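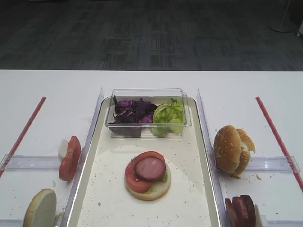 The tomato must go straight on the bread, according to Vivek Kushwaha, and anyone who puts the lettuce down first is asking for the whole thing to slide into their lap.

Lunch > People > Interviews

October
By the Lerkine Lunch Pages

Dzintra Uibo laughs when I read that out to her, because the two of them have been having this argument for years, across a good many lunches, and neither has given an inch. "He is right about the sliding," she says, filling the kettle. "He is wrong about the tomato. Well, he is half wrong. If you're going to eat it standing up, there and then, put the tomato where you like. If it's going in a bag, I want something between it and the bread."

We are in the back kitchen at Gandis, the sandwich counter she has run for 9 years, and it is a little before eleven in the morning, which she tells me is the only quiet bit of the day. I had come to talk about filled rolls, and I had rather imagined we would be done in half an hour. By the time I put my coat back on it was gone two and I had eaten three of them.

What I wanted to know first was how somebody comes to care so much about a bun, a slice of sausage and a bit of salad. She thought about this for a while. "My grandmother made them for the train," she said. "Always the same. A soft roll, a round of that pink sausage, the sort you'd call bologna, and whatever was in the garden. We used to open them before we were out of the station! So I suppose to me it's a going-away food. I still feel a bit excited when I smell it."

The sausage matters to her more than you might think. She likes it sliced thin enough to fold but prefers to lay it flat, and she likes it to sit a touch off centre from the tomato so that you get a bit of each in the first bite. I asked whether customers notice that sort of thing. "Not a soul," she said cheerfully. "But they come back."

Then there is the cabbage. Purple cabbage is her great enthusiasm, and she will talk about it for as long as you let her (I let her). She shreds it herself, as finely as she can manage, and dresses it with nothing at all. "People want to put vinegar on it, or sugar, or mayonnaise. Leave it alone! You have soft bread, soft meat, a soft tomato. Something in there has to crunch, and lettuce can't do all the work by itself."

She isn't against lettuce, mind you. She buys the frilly, pale green kind and tears it by hand, and she keeps it next to the cabbage, the two side by side in one clear tub, so that whoever is making up the rolls can reach for either without thinking. I wondered if the colour ran. "A little, if you leave it till evening," she admitted. "By then we've usually sold out, or I'm having it for my tea."

On an ordinary day the counter gets through 90 rolls, and on a market day a good deal more. She makes up the first 44 before the doors open, all by the same method, and she is firm that each should be built on a tray. Crumbs were the bane of her early days. "I used to do it straight on the worktop and I'd be wiping all morning. With a tray you just carry it to the bin and tip it. My sister gave me my first one and I felt so silly that I hadn't thought of it."

I asked what she would change if she were starting again. Smaller tomatoes, she said, and then changed her mind and said bigger ones, as wide as the bun if you can get them, so you only need a single slice. Butter to the very edge. A lid that isn't pressed down too hard. And she would have written down her bread recipe sooner, as she lost it once in a house move and spent around a month getting it back to how it was.

As for Vivek Kushwaha, he still comes in, usually just after noon, and he still asks for his tomato on the bottom. "And I do it," says Dzintra, wrapping one up in paper and handing it to me for the bus. "He's the customer. But I watch him eat it, and it's down his sleeve every single time."

Mine had the cabbage in. I got as far as the second stop.

Related
A morning at the Brillach bakery
Soft rolls for beginners
What to do with half a purple cabbage
Panyasiri pickles: readers write in
Packed lunches for long train journeys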